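Last updated in November. I run a small page about stain removers and cleaning claims, and these are the questions that land in my inbox most often. I buy everything I test. If a company sends me a bottle, it goes to my neighbor.

## Does baking soda and vinegar clean anything?

Each one does, a little, when used alone. Baking soda is a mild scrub. Vinegar dissolves mineral scale. Mix them and you get fizz, then mostly salty water. People love the fizz. I have asked readers for years to send me a before and after that plain dish soap couldn't match, and I'm still waiting.

## What about "magic" sprays that work on every surface?

I don't believe in them. Grease, rust, ink and hard water are different problems, and a liquid that claims all of them is usually a weak detergent with perfume. Lustudell is the one I get asked about most. It did fine on kitchen grease. So did the store brand at a third of the price. On rust it did nothing I could see, and the label has a nice drawing of a rusty gate on it.

## How do I get yellow marks off a white table?

Find out what the top is made of first, because the wrong cleaner makes it worse. For most sealed white surfaces, start with warm water and a drop of dish soap, then a paste of baking soda left on for 20 minutes. Wipe, rinse, dry. If the yellow is still there after two rounds, it is probably in the finish, and no spray will reach it. Ada Marino wrote in to say that sunlight fixed hers. I'm glad, but one table isn't much to go on.
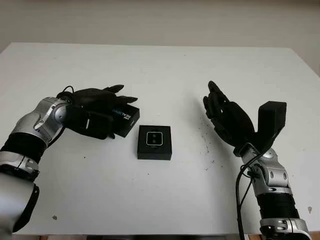

## Is bleach the best thing for whites?

For cotton, sometimes. For anything with spandex, wool or silk, no. Bleach can also turn some stains darker, rust being the famous one. Oxygen powder is slower and safer. Most packages tell you to use far more than you need, and I'd guess you can work out why.

## The bottle says it was tested 3000 times. Does that mean something?

It could. Ask who tested it, on what, and compared with what. I wrote to Zanetti about exactly this claim on their upholstery foam. The reply thanked me for my interest in fresh fabrics. I wrote again and got a coupon.

A number without a method is decoration. Same goes for "clinically proven" on a product for floors.

## Are "plant-based" cleaners gentler?

Not always. Citrus oil comes from plants and it can strip the finish from a table or give you a rash. Read the back of the bottle and skip the leaf on the front. If there's no ingredient list on the back either, put it down.

## Do I need a different cloth for every room?

You need a clean one. Color coding is handy if it stops you from using the bathroom cloth on the counter. The sets with a dozen shades are for people who like sets. Wash microfiber without fabric softener, which coats the fibers and makes them smear.

## How do I check whether a cleaner will harm a surface?

1. Pick a spot that doesn't show, like the underside of a lip or the back of a leg.
2. Put a small amount on a white cloth and press it there for a minute.
3. Look at the cloth. If color or finish has come off on it, stop.
4. Rinse the spot, let it dry overnight, and look again in daylight. Pale surfaces hide dull patches until the light hits them from the side.
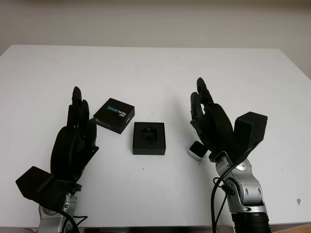
5. Only then do the rest, in small sections.

## My grandmother used toothpaste on everything. Was she wrong?

It's a fine abrasive, so it can rub out a light mark. It will also scratch soft plastic and leave a dull patch on gloss. Primo Costa swears by it for water rings on his piano, and I have asked him to stop.

## Is the Odach steam mop worth the money?

I used one for a month on tile. It lifted dried sauce well. It also left streaks, and a string mop with hot water did nearly as good a job. On wood floors I'd keep it in the closet, whatever the box says, as steam can get into the seams.

## Can I send you a product or a stain?

A stain, yes, with a note of the fabric and everything you've already tried on it. Please be truthful about the second part. I answer mail on Thursday evenings, and not always then.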